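Teaching the arm by hand: news from the Fundau workshop

Since May, our group at Fundau has been teaching the robot arm to push small blocks on a table. We do not write the movements in code. One person holds the controller, moves the arm from a distance, and the computer saves every motion together with the video. We call one such try a demonstration.

In the beginning we used the software from Flilent with its normal settings, and the arm followed the hand too quickly. A small shake of the operator became a big jump at the tip. Now we have reduced the speed to 70 percent, and the work is much more calm. New operators need 30 minutes of practice before we keep their data.

The blocks stay on a maple board, and the arm has only a straight rod as its tool, so it can push a block but it cannot pick it up. The blue triangle and the green cylinder are good for first lessons, when there is free space between them. The red and green stars are more difficult, as their points catch on the neighbor block and both begin to turn.
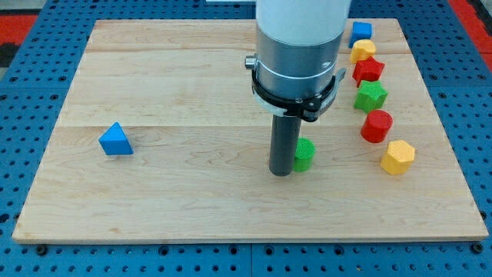
What we have collected until now

We have 1,799 demonstrations saved. Each one has a short sentence with it, for example "push the green cylinder to the blue triangle." We ask the operators to write this sentence before they start and to not change it later. If the push goes wrong, please keep the recording and mark it as failed. Our partners at Kettunen want to have these also.

Next practice evening

The next practice is in the Perkeck building, at 5 in the afternoon. Bring a notebook if you want to write down your own settings. Persons who are left-handed should tell us before, and we will change the side of the controller.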